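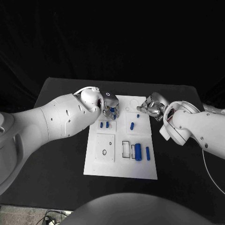
Figure 6.1 A white board with its blue pegs and cylinders, set out on a dark table.

Chapter 6
Pegs, Holes and the Space Between

Most of us met the subject of this chapter before we could talk. Somebody sat us down on a rug with a board and a handful of shapes, and we pushed and banged and chewed until one of them dropped into its place. I still remember my own set (it came from a jumble sale and one peg had been replaced with a piece of broom handle that never quite went in), and I am sorry to say that I have spent a good part of my working life thinking about that piece of broom handle.

A peg and a hole look like the simplest pair of things in the world. Yet if you make them exactly the same size, down to the last hair's breadth, you will have a dreadful time putting one into the other. There has to be a little room. How much room is what engineers call the clearance, and choosing it well is a good half of what we mean by a fit. Give too little and the peg sticks before it is halfway home - give too much and it wobbles about like a loose tooth.

In Chapter 2 we measured round things with callipers and learned to be suspicious of our own readings. We shall need that suspicion again now, for no peg is perfectly round and no hole is perfectly straight, and the two sets of small faults have a way of meeting each other at the worst moment. You will have felt this with a stiff drawer. Push it at one corner and it jams; ease it back, square it up, and it slides in as though nothing had ever been the matter. A peg held at a slight tilt does just the same, touching one side of the hole at the top and the other side lower down, and pushing harder only makes matters worse.

We begin with clearance and the three families of fit, and go on to tilting and jamming, with plenty of drawings. After that comes the chamfer, that small sloping edge which guides a peg in and which I have always thought deserves more thanks than it gets. The worked problems start on page 148, and Edeltraud Aigner, who taught this course before me, has kindly let me keep her favourite, number 19, about the pump lid.

Before you read on, find a pen with a cap and put the cap on slowly, with your eyes shut. Notice what your fingers do when it first touches. Write down a few lines about it and keep them by you, as we shall come back to them in Section 6.2.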